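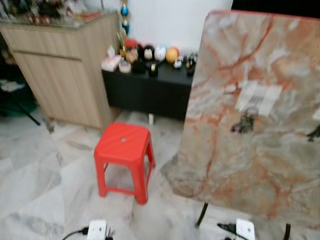 3.2 Small seating in the main room

Households in the Kiduder sample kept more seats than they used at any one time. Across the 489 rooms surveyed, the light plastic stool was the seat most often left out on open floor, away from any table. Residents used it for sitting, for reaching high shelves and as a place to put things down. Dijkstra's earlier typology treats such stools as spare chairs, but we code them separately and call them floating seats.

A seat was coded as floating when no table edge lay within reach of a seated adult. Low consoles and drawer cabinets were recorded as wall furniture — they hold objects but do not draw seating to them.

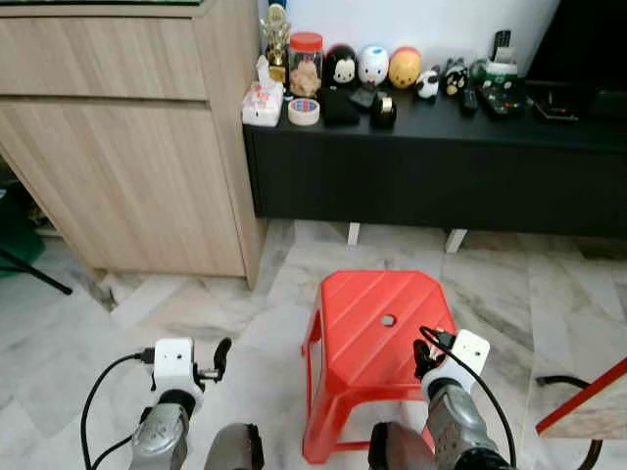

Figure 5. Red plastic stool on marble tile, with wood-grain cabinet and low black console behind.

Floor finish mattered more than we expected. On hard tile, stools were moved up to 12 times a day according to the household diaries. Rooms with carpet gave much lower counts, and residents there tended to pick one spot and keep to it.

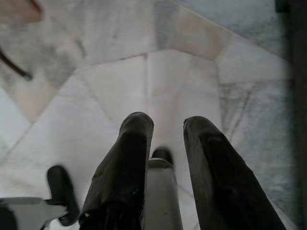

Domestic Interiors Group, Department of Housing Studies, Pravetti

Tile colour was noted for every room but was left out of the model. Pale floors were common in the newer Drunditz blocks, so colour and building age could not be separated.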